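Flevdale Textile Workshop
Dye Notebook, Sunday, September 16, 2007
Subject: Madder on wool, second series 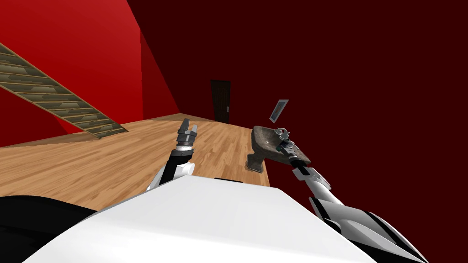 The purpose of this series is to determine whether the dull brown cast recorded in the July skeins is attributable to the bath temperature or to the water supply. The July entry left both possibilities open. For the present series the temperature was controlled and the water was left unchanged, so that only one condition differs.

Materials. Wool yarn from the Toivonen lot, undyed, scoured the previous evening and left to soak overnight in plain water. Skeins weigh 10 grams each. The madder is from the older of the two sacks, ground in the workshop mill and passed through the fine sieve. The alum is from the Minolik tub. The lid of that tub no longer seals, and the contents had caked along one side; only the free-running portion was weighed out.

Mordant. Alum at 14 percent of the dry weight of fiber, dissolved in hot water before being added to the pot. The skeins were entered wet, brought slowly to a simmer, held, and allowed to cool in the liquor. They were then pressed by hand and not rinsed. The July skeins were rinsed at this point. This difference was noticed only after the work had begun, and it must be kept in mind when the two series are compared.

Dye bath. The ground root was steeped in warm water before heating. The bath was raised on the small burner, as the large burner continues to run hot at its lowest setting. The thermometer was suspended clear of the bottom of the pot. The highest reading for the first pot was 87 degrees Celsius, which is above the limit intended. The heat was withdrawn at once, but the liquor had already begun to turn. The second pot was kept well below this throughout.

Observations. The skeins from the first pot are a brick color with a distinct brown tone, close to the July result. The skeins from the second pot are a clearer red, leaning slightly to orange. When held against the Werkstead reference card at the north window, the second group falls between the two middle reds. The first group does not correspond to any shade on the card. One skein in the second pot had been tied too tightly and shows pale bands at the ties. It should be excluded from the sample book and may be used for testing.

Provisional finding. Excess heat is sufficient to produce the brown cast. The water may still contribute, and the present series does not settle that point. The unrinsed mordant is a further uncertainty.

Further work
Repeat the second pot with a rinse after mordanting.
Repeat with collected rainwater, if there is enough in the barrel.
Add chalk to one small pot and record the shade before and after.
Cut lightfastness strips from both groups and place them in the window frame, half covered.
Retie all remaining skeins with loose figure-eight ties.

The exhausted liquor from the second pot still has color in it and has been kept in the covered bucket beneath the sink. It is labeled. Colleagues are asked not to pour it away.

Replacement lid for alum tub still outstanding.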